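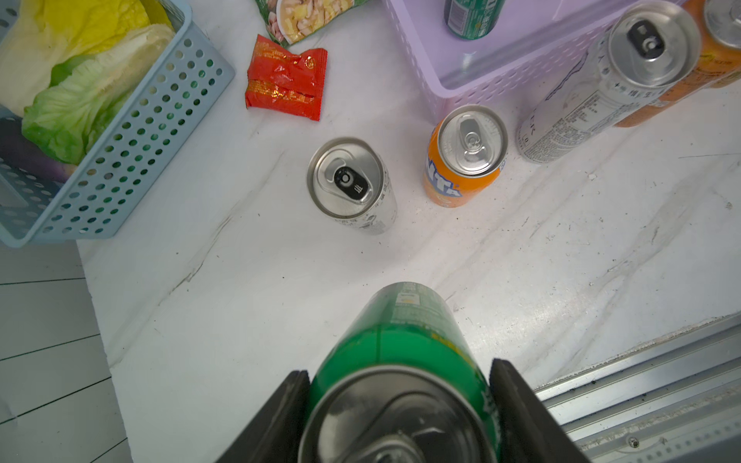

Sobre a Dament

A Dament redige regras de trabalho para células robóticas que manipulam produtos de mercearia: latas, garrafas, pacotes, legumes. Começámos com um único caderno de procedimentos. Hoje o nosso catálogo tem 271 regras, das quais 241 são públicas e podem ser usadas sem licença.

O que fazemos

Cada regra é escrita junto da bancada e revista por quem opera a célula. Tratamos da abertura da pinça antes da aproximação, da força sobre latas de alumínio e da ordem de arrumação num cesto – pontos que os manuais dos fabricantes costumam deixar em aberto. 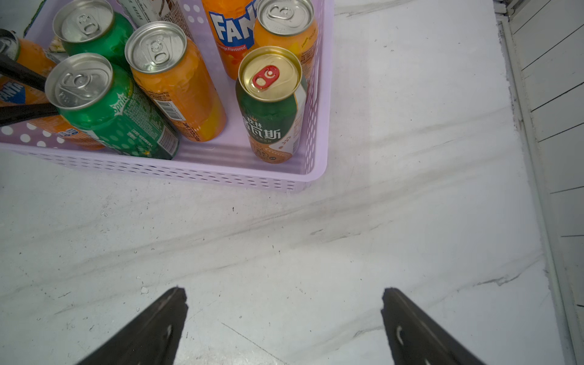

Como validamos

Uma regra só entra no catálogo depois de ensaiada em duas células diferentes. A série Brerberg, publicada em agosto, assentou em 1.778 pegas registadas. As pegas falhadas ficam no registo com a mesma ficha das outras. Não aceitamos ensaios feitos só com latas de pé, porque na prática muitas chegam deitadas ou inclinadas.

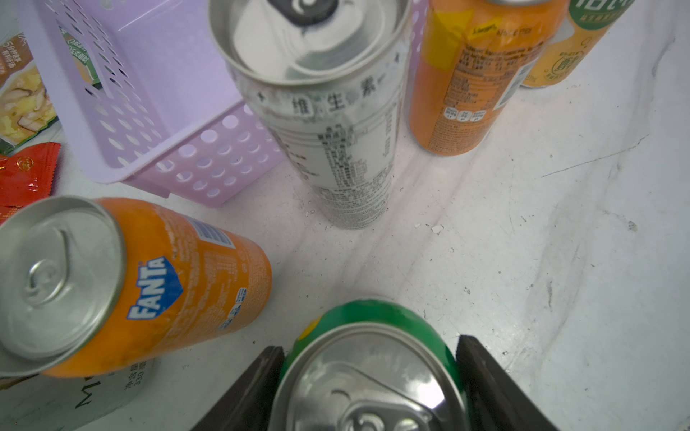
A Zudness escreveu-nos que a regra sobre a força de aperto era demasiado cautelosa para latas cheias e pediu dois limites separados. Tinha razão, e a edição seguinte já os traz.

Células com dois braços

Com a Boiko mantemos um guia próprio para braços que partilham a mesma área. Define a prioridade de passagem, a distância mínima entre pinças e a paragem conjunta. 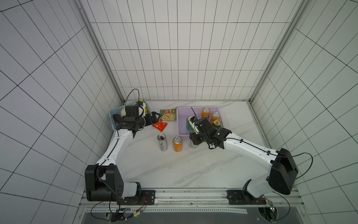 O guia pede ainda que os cabos sejam verificados no início de cada turno e que a calha da frente seja limpa no fim. É revisto até 4 vezes por ano.

Página atualizada em 20 de julho de 2018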